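Skip to content

Search this book Go Clear

Chapter 13
Looking After a Practice Cell

By the time you reach this chapter you will have met the Ekari arm in a tidy, finished state, bolted down and behaving itself, and you may have formed the idea that a cell like that stays the way it was left. I held the same idea for most of my first winter at Poststead, and I would like to spare you some of it. A cell drifts. Screws ease off, rubber gets shiny, someone leans on the table while talking. The work in this chapter is slow and rather pleasant once you get used to it, and most of it can be done with a hex key, a soft cloth and a notebook.

We will be dealing with one small cell from here to the end of Part Three. It has a table, a fixture on the table, and the fingers that do the grasping — and that is really all, if you leave out the cables, which get Chapter 14 to themselves. I have kept it small on purpose. Students who learn on the big Pallberg line tend to learn the Pallberg line, with its guards and its long checklists, and then feel quite lost in front of anything else.

Start with the fingers, because everything the cell does passes through them. Run your thumb along the ribs of each pad. You are feeling for a flat place, usually toward the tip, where the ribs have worn down and a smooth bottle will begin to slip before it slips badly enough for anyone to notice. At Poststead we change pads in pairs at 2000 grasps, whether they look tired or not, and we write the running count in the notebook at the end of each session. The last entry before I sat down to write this page was 1347, so there was plenty of life left in that pair. 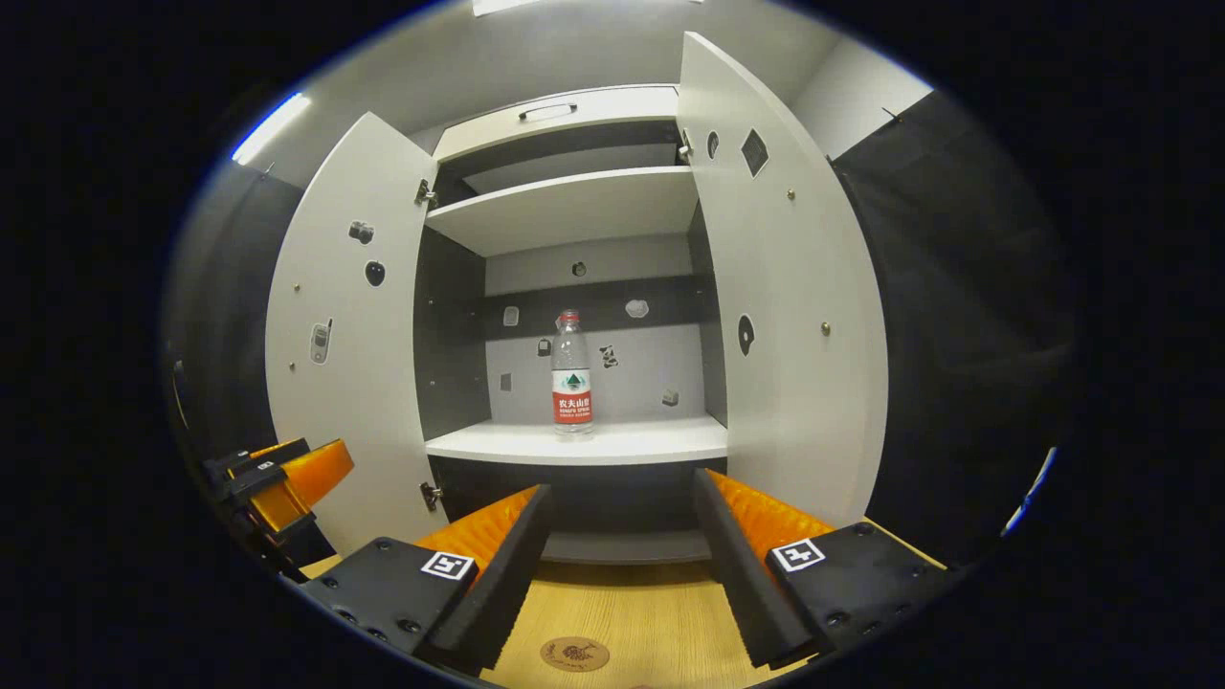 Next come the mounts. Check each screw with the key held short, near the bend, so that you can't put your whole arm into it. If a screw turns, take it out, clean it, and put it back with a tiny drop of thread locker. Then look at the marker tags. A tag that has lifted at one corner will still be read most of the time, and that makes it a miserable fault to chase, so press down all the corners and replace any tag that won't lie flat. After replacing one, repeat the calibration in Section 13.4, even if you are sure you put it back in exactly the same place. (You didn't. I never have either.)

The fixture wants less attention than the fingers but it does want some. Where it has doors, open and close each one slowly by hand and listen. A hinge that has begun to bind will pull the fixture a little across the table every time the door is moved, and after a morning of this your taught positions will be off and you will be blaming the software. Fakir hinges can be adjusted with a small cross-head driver; go a quarter turn at a time and try the door again before you touch anything else.

Allow 19 minutes for the full round the first few times. It gets shorter, though I wouldn't hurry it.

Related sections
13.1 Pads and when to change them
13.2 Mounts, screws and thread locker
13.3 Doors, drawers and hinges
13.4 Calibrating after a tag change
14.1 Cables

This site uses cookies to remember your place in the book. Accept Manage settings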